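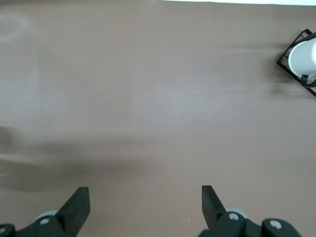

Notes from the Service Counter
18 Sep 2021

Hello again from the Minholm shop! August got away from me completely, so this one is going to be a bit of a grab bag, but mostly I want to talk about tires, because it's the question I get more than any other once the mornings turn cool.

It usually goes like this. Somebody comes in for an oil change, I mention the tires are getting close, and they ask me if they can squeeze one more winter out of them. Sometimes the answer is yes! I'd much rather tell you yes. But tread depth is only part of it, and I've seen plenty of tires with decent tread that were simply old. Look for the date code on the sidewall -- it's the last four digits of the long string that starts with DOT. The first two are the week and the second two are the year, so a tire stamped 1608 was made in the 16th week of 2008. We had one of those come through last month, on a spare under a minivan, and it looked brand new. I still wouldn't drive on it to Salteck and back.

If you've got all-season tires and you mostly putter around town, you may be perfectly fine as you are. If you take the hill road out past the Konstantinidis orchard before the plows get there (and I know several of you do, you've told me), then please think about a proper winter set. The rubber stays softer in the cold and it makes a bigger difference than four-wheel drive does when you're trying to stop. I put off buying mine for years. I drove home in an ice storm on my old ones, crept the last stretch at 20 miles an hour with my shoulders up around my ears, and ordered a set the next morning.

A second set of wheels costs more up front, but then the swap is quick and you're not having tires pulled on and off the same rims twice a year. It also means the good alloys stay out of the salt. We can store the off-season set for you in the back for $30, and that covers you until spring. Bring them in clean if you can, and mark which corner each one came off of. Masking tape and a pen will do.

While you're out in the driveway with the date codes, check your pressures too. A tire loses pressure as the temperature drops, and that's why the little yellow light always seems to come on the first frosty day. Go by the sticker inside the driver's door and not the number on the tire itself, which is the maximum. Check them before you drive anywhere. And do the spare! The spare on my own truck was nearly flat when I finally got around to it.

New wheel nuts should be re-torqued after the first 50 to 100 miles, and we do that for free, no appointment. Just pull up to the side door and give us a wave.

A couple of shop things before I go. The new alignment rack from Ferkunar is in and running -- I've been waiting on that delivery since before summer and I'm a little bit in love with it. Alignments booked before the end of the month get up to 20 percent off, depending on the vehicle. The loaner car is also back from having its heater fixed, so if you turned it down last winter, give it another chance.

Winter changeover slots are open now and the early morning ones go first. Call the counter or stop in, and have your tire size handy if you want a price while you wait.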